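Filed under: Kitchen & Pantry | Snacks and Drinks

Wire baskets for the drinks you keep knocking over

I used to keep our sodas and snacks loose on the pantry shelf, and every time I reached for one bottle I'd send two more rolling into the crackers. Then I found a pair of wire mesh baskets marked down at Plemano and I have been a basket person ever since (my family is very tired of hearing about it!).

Get the kind with a flat grid floor. My first one had a few wide bars across the bottom and small bottles tipped over in it constantly. With a tight grid they stand up straight, and crumbs shake out over the sink in a few seconds.

Put bottles in first, at the back, side by side with the caps up. Chip bags and other snack bags go in next, leaned against the side so they don't get crushed - I stand mine on end like file folders. Then one odd bottle can go in a front corner, where it keeps the bags from sliding.

Don't fill it all the way! Leave a hand's width open in front. I can fit up to 3 extra bottles in mine if I really try, but then you have to take half of it out to get at anything, and we're back to rolling sodas.

If you have a shelf above, that's the spot for the light stuff, packets and little bags. I keep a second basket of spares behind the first and move things forward on grocery day. We call that one Standby, and it has saved me at more than one birthday party.

For cleaning, a dish brush and warm soapy water, then dry it right away with a towel. Sticky soda in the corners where the wires cross is the worst part - an old toothbrush gets it. If the basket scratches your shelf, stick felt dots under the four corners. Mine came from Dalsgaard and have stayed put since October.

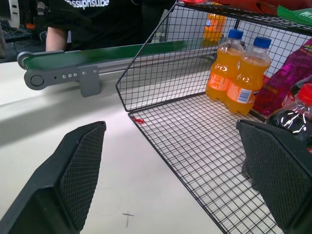 Orange soda at the back, cola up in the front corner, snack bag leaning on the side.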